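**Panel enclosures** are partly or fully enclosed work areas made from flat sheets held at their edges by rails, posts, or clips. They are used in workshops, laboratories, packing rooms, and photography studios to block drafts, limit stray light, contain dust, or separate one task from the next. A three-sided enclosure leaves the front open for access. A four-sided enclosure needs a door, a curtain, or a removable panel.

## Construction

Most small enclosures stand on or around a bench. The panels are cut to a common height and joined at the corners by metal rails. In a slotted rail, the panel edge slides into a channel and is held by friction or a gasket strip. In a face-fixed rail, the panel is screwed or riveted to an angle section, which allows thicker sheet to be used but leaves fastener heads exposed.

Common panel materials are painted steel, aluminum composite, melamine-faced board, and solid plastic sheet. Steel is stiff and accepts magnets. Plastic sheet is light but expands with heat, and a gap of 3 mm is usually left in the channel to prevent bowing. Board products swell if their cut edges are not sealed.

## Modular systems

Modular systems use panels in fixed width steps. The Cavgate system is based on a 300 mm step, with half panels sold for odd corners. The Anwood system uses a 400 mm step and a heavier post. Parts from the two systems cannot be mixed without an adapter rail, as the channel depths differ.

## Surface and color

Interior surfaces are normally matte. Gloss finishes throw reflections onto the work and make small parts harder to see under overhead lamps. Pale gray and white are the usual colors. Dark interiors are found mainly in optical work, where scattered light has to be kept low.
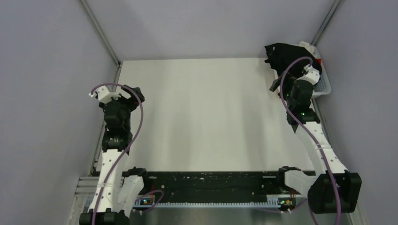

Gloss is measured with a meter set at an angle of 60 degrees, and low readings indicate a flatter finish. Repeated wiping polishes a matte coating over time, most visibly at hand height near the open side. The Clirus coating line includes a textured grade that resists this effect but holds more dust.

## Maintenance

Rails are brushed out before the panels are washed, so that grit is not carried into the channels. Corner fasteners are checked for looseness after an enclosure has been moved. Cracked gaskets are replaced along the full length of the rail, and the panel is refitted from the top.

## See also

- Draft screen
- Fume hood
- Office partition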